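About Us: Safe Working with Robots at Reklow

How we set our rules, and how we keep to them

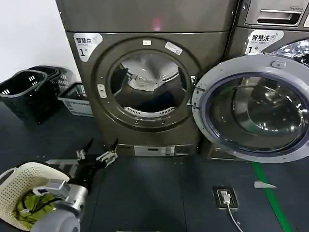
Reklow operates shared laundries for student residences, sheltered housing and small hotels. We also run a programme in which robots learn and carry out ordinary laundry tasks alongside our staff. This page sets out the standards that apply to that work, who they apply to, and how they are reviewed. It is intended for clients, residents, partner organisations and anyone considering a post with us.

Who we are

Reklow was formed from the merger of two regional laundry services and now serves 35 sites. Our head office and training laundry are at Paulík House, where all robot work is prepared before it is offered to a client. We employ around 130 people, most of whom work directly with machines, linen and residents. The robot programme is managed by our Operations Standards Office, which reports to the board and is separate from the team that develops the tasks.

Our code of practice

The Reklow Code of Practice for Robot Work was first issued in May and has been revised several times. It contains 11 rules. The following are the ones our clients ask about most often.

Every washer and dryer used in the programme carries its own number on the front. Work orders, fault reports and cleaning records must quote that number in full.

A robot may not begin a task until a trained operator has walked the floor area and signed the start sheet. Cables, baskets and loose items are to be noted on the sheet, together with any action taken.

Machine doors are treated as moving parts of the workplace. The operator must know which doors are open before the arm is enabled, and no person may reach into a drum while the arm is within range of it.

The operator remains in the room and within reach of the stop control for the whole of the task. Handover between operators takes place only when the arm is at rest.

Maintenance on any laundry machine is carried out with the robot switched off at the isolator. Lint filters are cleaned by staff and are outside the scope of robot work at present.

Residents' own clothing is handled by a robot only where written consent has been given. Consent may be withdrawn at any time, at the site desk or in writing, and the service to the resident does not change as a result.

Training and supervision

New operators complete a six-week course at Paulík House. The first part covers general laundry practice, including sorting, loading and care labels, and is taken by all staff whether or not they will later work with robots. Operators are then assessed by a supervisor from a different site. Certificates lapse after two years and must be renewed in person.

Site managers attend a shorter course on risk assessment and record keeping. A site without a certified manager may not take part in the programme.

Reporting and review

All incidents are recorded, including those in which no damage or injury occurred. Dropped items, unexpected stops and contact with a machine door are reported on the same form, which must reach the Operations Standards Office by the end of the shift.

Our procedures are audited each year by Citano, an independent safety consultancy. A summary of the audit is sent to every client and is available to residents on request. Our record-keeping system, Rotia, holds start sheets and incident forms for 6 years.

Contact

Questions about the code should be addressed to the Operations Standards Office at Paulík House. Printed copies, including a large-print edition, are held at the desk of each participating site.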